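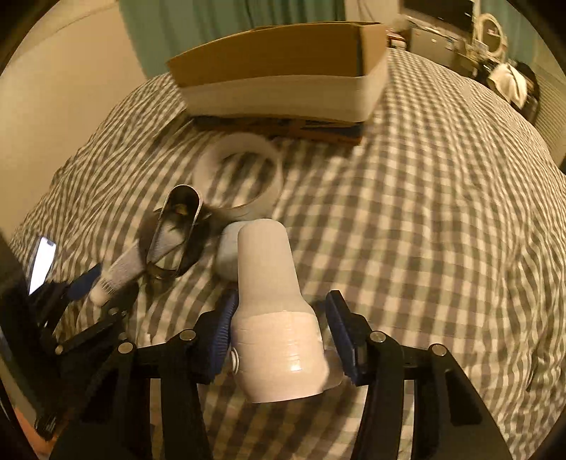
Clearing a bed into a box: is any machine close to doing this yet?

Kivotano Forums > Automation and Robotics > General
Thread started 3 January 2020

sallix_bench
Every winter somebody on this board declares household robots solved or hopeless, usually on the strength of one video. I'd like to narrow it down to a single chore. Small mixed items are lying on a made bed. There is an open cardboard box at the back of the bed. Items go in the box. No sorting, no folding, no time limit worth mentioning.

My position is that a two-finger gripper with ribbed pads is already good enough mechanically and the rest is software. I'd like to hear from people who disagree and have some numbers, or at least some hours.

For reference, the photo at the top is the kind of work I mean. Checked cover, a cream bottle-shaped thing between the pads, a few odd objects behind it, box beyond.

G_Sampaio
The mechanical part is less settled than you make it sound. Look at what is between the pads in your own photo. Narrow at the top, flares at a shoulder, glossy on the lower part, and a little round knob sticking out one side right next to the left pad. If the pad lands on the knob the object will pivot around it as you lift. A person shifts a fingertip by a few millimetres without thinking. A parallel gripper has to open, move and close again, and on a soft surface the object rolls when you let go.

I'd call that a mechanical limit. You can write software around it, but you pay for it in cycle time.

sallix_bench
Cycle time was excluded. I said no time limit worth mentioning.

G_Sampaio
Then you have excluded the question. Given no time limit, a winch and a fishing net can clear a bed.

ntombi.modise
Some data, for what it's worth. We ran a tote-filling cell at Leltilico for two years. Rigid bin, known lighting, fixed camera, a catalogue of 420 parts. Pick success was good enough that we stopped talking about it. Then a customer asked whether the same cell could pick from a foam-lined tray. Same parts, same gripper, same lights. It dropped far enough that we declined the job.

The trouble was contact. On a hard floor you come down until the force sensor trips and you know where you are. On foam the surface gives, the part sinks, the fingers go in beside it and the force curve is mush. A mattress is worse than foam because a quilt or cover sits on top and wrinkles. The fingers pinch a fold of cloth along with the part. Now you are lifting the bedding.

R. Pretorius
Seconding the cloth problem. Pinching the cover is the most common failure I've logged on soft surfaces, ahead of dropping the item and well ahead of not seeing it. Of 600 attempts in November I threw out a good share for exactly that. The arm is happy, the gripper reports a width that looks like an object, and it carries a corner of blanket toward the box.

You can catch it with a wrist camera if you look after the lift. Most people look before.

fitz_maint
Is vision really solved, though? Everyone in this thread is skipping past it. A checked pattern in soft squares is a nasty background for depth from stereo. Repeating texture gives false matches. Put a wide lens on it and the squares near the edge of the view turn into wavy stripes, so whatever you trained in the centre is no help at the sides.

And the pale items. There is a whitish ring in that photo with the checks showing through the middle of it. A segmenter will give you the outline on a good day. Does it know the middle is empty? The right grasp on a ring is one finger in and one out. The wrong one is both fingers outside on a diameter the gripper may not open to.

R. Pretorius
We feed it undistorted crops. The checks are a nuisance, but they stop being one after a few hundred labelled pictures of that particular cover. Change the cover and you start again, which I suppose is your point.

Rings are handled. Cups, tape rolls, that sort of thing. One in, one out, on whichever part of the wall faces the arm. Soft rings are not handled.

L Fourie
I do fit-outs and maintenance, I don't write code, so take this as a buyer. What would I be paying for? Clearing a bed takes me less than a minute. If I have to flatten the cover first, move the lamp, keep the cords off the floor and put the box where the machine likes it, then I've done the chore.

Shop floor is another matter. We've got a Fitzgerald loader feeding blanks to a press and it earns its keep, because the blanks arrive the same way up every time and somebody built a fence around it. I would not want it near my bedroom.

sallix_bench
Fair, but that's an argument about price and setup. I asked about capability. Would you agree the thing could be done if someone else paid?

L Fourie
I'd agree when I've seen it done in a house where the demonstrator doesn't live.

G_Sampaio
That is a better test than anything in the first post.

ntombi.modise
Two arms change the picture a little. The photo has a second gripper in at the left, and that is how I would go at it too. One pad holds the cover down or blocks the item from rolling while the other closes. It takes care of some of the pinching. It doubles the planning and the collision checking, and if the arms are mounted at the foot of the bed they get in each other's way near the middle, exactly where most of the stuff ends up.

We never got a useful two-arm rate at Leltilico. A person guiding both grippers by hand did well from the first morning, using the same fingers the arms had. I still think about that when somebody tells me the hardware is the bottleneck.

sallix_bench
Thank you, that's my argument stated better than I managed. Same fingers, person guiding, good result. So the fingers are adequate.

G_Sampaio
No. Same fingers plus a human wrist and elbow, with all the give they have. Your shoulder is a very good compliant actuator. Bolt the same fingers to a stiff arm and you have removed the part that was doing the work. I'd accept "the pads are adequate". I would not accept "the mechanism is adequate".

R. Pretorius
I'm closer to sallix on this one. Compliance can be faked well enough in control for items this light. We run a soft setting in the vertical axis and it settles onto the mattress without digging in. It is slow and it hunts a bit. I'd rather have it in the joints, but I wouldn't call it missing.

fitz_maint
What is your rate on unseen items? Not the catalogue, things out of somebody's drawer.

R. Pretorius
On a hard table, first try, 7 in 10. On the bed, lower, and I won't put a figure on it until I've got a run where the lighting stayed put. Curtains open or closed makes a visible difference. Glossy items get a highlight that wanders with the sun and the depth drops out under it.

L Fourie
Seven in ten on a table is the number I'd have liked at the start of the thread. If an apprentice put three parts in ten on the floor I'd be having a word.

ntombi.modise
They don't usually hit the floor. Most misses leave the item where it was, or nearby, and you try again. With three tries allowed the figure looks a good deal better. That's why the time limit matters, and why the two of you were talking past each other at the top.

pmathebula (moderator)
Splitting off the posts about press guarding to the Shop Safety section, they were drifting. Please keep this one to picking from soft surfaces.

My own two cents while I'm in here. The box is the part I'd worry about. It stands at a tilt on a padded surface, flap up, nothing behind it to push against. Touch the rim with the gripper and it moves. Drop something heavy in one side and it leans further. Every demo I've watched had the bin clamped or weighted. Has anyone here run with the box loose?

R. Pretorius
Loose, yes. We re-detect the box before each place and release above the opening instead of reaching in. It costs a look each cycle. Flaps are a pain because the planner reads a raised flap as a wall, and a bent one as a wall in a slightly different place every time. We taped ours down in the end.

G_Sampaio
Taping the flaps is Lerato's point again. Somebody prepared the room.

R. Pretorius
Somebody taped two flaps. I'll run a batch with the tape off and the cover left as it falls, three tries per item, and post the raw log with the misses in it. Give me a couple of weeks, the left wrist is out for a new bearing.

sallix_bench
Good. If you can, log cloth pinches separately from plain misses. And include at least one ring.

fitz_maint
And change the cover halfway through.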